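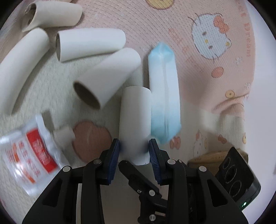
The Tube Situation

17th July

I keep cardboard tubes. I would like to say it started with a plan, but it started with a roll of paper towels, like it does for everyone, and then with a moment at the trash can where I thought, well, that's a perfectly good tube.

The floor of the back room is where they've ended up. White ones, mostly, with that brown inside, lying in whatever direction they rolled to before they hit something. A cream-colored one or two, which I consider the fancy end of the collection. One of the white ones was standing upright next to the crystal thing, looking like it had been placed there by a decorator. It's my favorite corner of the room and I'm a little sorry to be breaking it up.

About the crystal thing. It's pale blue at the point and whitish through the middle, and I have owned it for long enough that I no longer remember acquiring it. Precious Mkhize, who has known me since we shared an apartment over a dry cleaner's, is certain she gave it to me. She also claims the blue casserole dish and my good umbrella, so I take this under advisement. It has faceted sides and a pointed top and no job. In every apartment I've had, it has migrated to whichever surface was the messiest, and it leans there like a guest who has decided not to help with the dishes.

Anyway, July is the month I clean the back room. I do it in July because I meant to do it in December, and by July the shame has ripened.

My first approach was sorting. I had read a whole post on the Clerkska site on sorting by "next use," where you pick up each item and say out loud what you are going to do with it. I picked up a tube. I said, "Cables." I picked up another tube. I said, "Also cables." I own four cables. By the third tube I was saying things like "seedlings" and "a telescope for a child," and I don't garden and the only child in my life is 17 and would be polite about it.

So then I looked up what other people do with them, which was a mistake on the scale of looking up a rash. One forum thread had 2,302 replies. I read maybe 90 of them standing up, then sat down and read more. People make bird feeders. People make wreaths (I've seen the wreaths, I have thoughts on the wreaths). One man in the thread had built a marble run down his basement stairs and wrote about it with such calm that I went and measured my own stairs.

Here is where I landed, in case you have a similar table.

The long ones get to stay. They're good for wrapping paper, if you slit them down the side and snap them over the roll so it doesn't unwind all over the closet. I have done this every winter and it works, and it's the one tube idea I will defend at a party.

The short ones I allowed myself 8 of. That number comes from the shoebox, which holds 8 if you stand them up and don't force it. They hold cords, the ones I have and the ones I will apparently be getting. I wrote on the outside of each one in marker. Two of them say "camera??" and I've decided to live with that.

Everything past the shoebox gets flattened and recycled. Flattening them is far more satisfying than it should be. There's a pop. I did a few, then made coffee, then came back and did the rest slowly so they'd last.

The cream ones I had a harder time with. They're a nicer cardboard, or at least a nicer color, and I caught myself holding one up to the lamp. I was going to put them aside for Precious, who does crafts with actual finished results, but when I called her she said she had a bag of her own behind the couch and did I want it. We were both quiet for a while.

I also bought a bin. It's a Sumivley, the medium, and it was going to be for the recycling, but it's really a good bin with a nice lid, so now it has blankets in it. The recycling is in a grocery bag on the doorknob, same as before.

The table itself took a wipe-down and then another one, plus a little scraping where I'd glued something to it in a more ambitious year. The whole job ran 3 hours including the coffee and the forum. It's a decent table! I'd forgotten it had that much top to it.

The crystal went back when I was done. I tried it on the windowsill first, then the bookshelf, and it looked like I was trying to sell the place. It's on the table again, next to a single upright tube. I haven't decided what the tube is for. Probably cables.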